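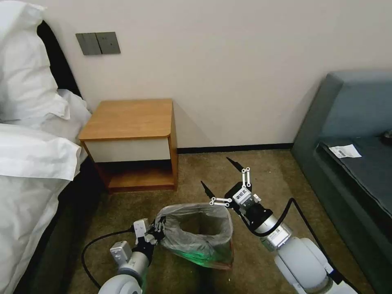 Speaker notes by Tanko Adebisi, housekeeping trainer, Zustia
Talk: The Small Things Between the Bed and the Sofa

Start without a greeting, the host has already introduced me. Wait until the door is closed.

Opening. I want to speak this morning about a part of the guest room that takes little time and causes many complaints. At Zustia we read 2,063 guest comments from last year. The bed was praised very often. The bins, the nightstands and the seats of the sofas were the places where guests found what the last guest left. (Speak slowly here. People write down the number.)

First point, the bin. Look at the liner in the first picture. It is folded outward over the top edge, and inside it appears empty. When I train new staff I ask them to look into the bin from above, from standing height, as the guest does. A thin liner can hide a bottle cap or a piece of thread in its folds, so open the folds with the hand. After this, press the liner down to the bottom and make the rim flat. At the Honex house we practiced this for one full afternoon in July and I would do it again.

Ask the room: who changes the liner even when it looks clean? Let them raise hands. Do not correct anybody.

Second point, the sofa. There is a small white slip of paper on the seat. Guests empty their pockets when they sit down, and a slip like this weighs nothing. My rule is that we do not read it and we do not judge if it is important. Loose paper on a seat goes into the room envelope, with the room number, and the envelope goes to the desk. In the bin we throw only what is in the bin or what is clearly waste. Kapoor asked me once if this is too careful — I said that one lost parking ticket costs the desk more time than 98 envelopes.

Change slide.
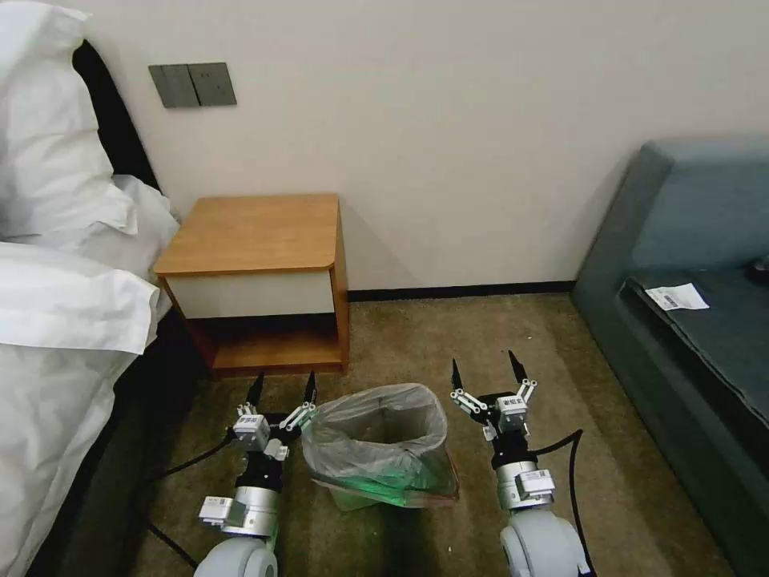
Slide 4. Bed, nightstand and sofa, with the paper slip on the seat.

Third point, the nightstand. This model has a drawer and an open shelf under it. The shelf is low, close to the carpet, and it is darker inside. Please bend the knees and look. Do not only pass the cloth on the top. Then open the drawer completely and close it again.

Fourth point, the bedding at the side. The white cover hangs down in folds toward the floor, and a small thing can lie behind it for many days. Lift it once on each side before you vacuum.

If there is time, tell the story of the earring at Girko. If not, go to questions. I have 5 minutes for them and the checklist is on the table near the exit.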